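Bralten Releases Knob-Turning Results, Urges Caution on Simulation Scores

October 2, 2018

Bralten today published the results of Namutora, a test of whether a robot policy trained only in simulation can turn a small knob to a set mark. The short answer is sometimes, and less often than the simulator promised.

The policy trained on 3000 simulated attempts. In simulation it scored 41 percent. On a real arm it scored 31.

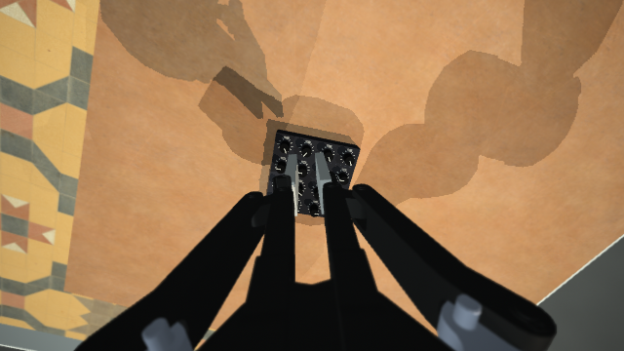
A simulated gripper over the knob panel in Namutora. Render: Bralten

Bralten does not regard the lower figure as final either. Only 6 panel positions were tried on hardware, all under the same lights, and the knobs were never worn or sticky. Claims that rendered shadows and textures close the gap to real work are not supported by this test.

The full report, with failed runs included, is available from Bralten on request.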